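# Unit 6: Staging a Multi-Day Relay

Notes for the event operations course, Harkdale section. Read before the seminar. Instructor: Colleen Bergeron.

## 6.1 What counts as a relay here

We use "relay" for any ceremonial or sporting event where an object or a duty passes from one person to the next along a published route. Team road races with a baton are included. Track relays are not; those were covered in Unit 3.

The running case is the Harkdale Relay, a five-day para-sport event that ends with the opening of the regional games in November. Figures for the case:

| Item | Number |
|---|---|
| Bearers | 302 |
| Host towns | 18 |
| Registered spectators, opening day | 1,293 |
| Registered spectators, closing day | 2,554 |

Registered spectators are people who signed up for a viewing area. Street crowds are not in the table, and you should not estimate them from it.

## 6.2 Legs, slots and exchanges

A **leg** is the part of the route inside one host town. A **slot** is the stretch covered by one bearer. An **exchange** is the point where two slots meet.

Keep these terms apart in your written work. Last year several papers used "leg" for all three and the timing tables could not be read.

Slot length is set by the bearer, not by the map. At registration each bearer states a comfortable distance and whether they use a wheelchair, handcycle, prosthesis, guide or none of these. The planner then fits slots to the route. If the total falls short, add bearers or shorten the leg. Do not stretch a slot on the day.

Exchanges need:

- level ground, with a curb cut on at least one side
- room for two chairs side by side and a guide for each
- a clear line of sight for the escort vehicle
- a name and a number that match the bearer's card

The Leclerc leg is a good one to study. Its planners moved four exchanges off the bridge after the first site visit, and the leg ran to schedule.

## 6.3 Timing

Work backward from the closing ceremony. The arrival time is fixed and everything before it has some give. Each town gets a buffer, placed at the end of its leg – never in the middle, where bearers would be left waiting in the cold.

Tirkodora is the scheduling sheet we use in class. Enter slots in route order. It will not sort them for you.

## 6.4 Marking the ground

Exchange points can be chalked, taped or coned. Tape holds its line best on a smooth floor, so it is the usual choice for indoor starts and finishes. Press it flat along its whole length. A lifted end will catch a front caster. Chalk is fine on dry pavement. Cones should stay outside the turning area.

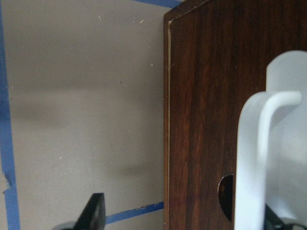 *Fig. 6.1. Blue tape on a smooth, light surface.*

## 6.5 The closing ceremony

The last bearer is usually announced late, but the planner must know early. Ramp slope, stage height and the reach to the cauldron or stand all depend on that one person. At Hullinus the stand was set for a standing bearer and had to be lowered during rehearsal.

## For the seminar

1. Draft a slot table for one leg of your choice, using Tirkodora.
2. Mark two exchanges you would move, and say where to.
3. Read the Leclerc site visit notes in the course folder.

Slot tables are due Sunday, March 27, 2022, by midnight. Send them to Colleen Bergeron as one file with your name on the first page.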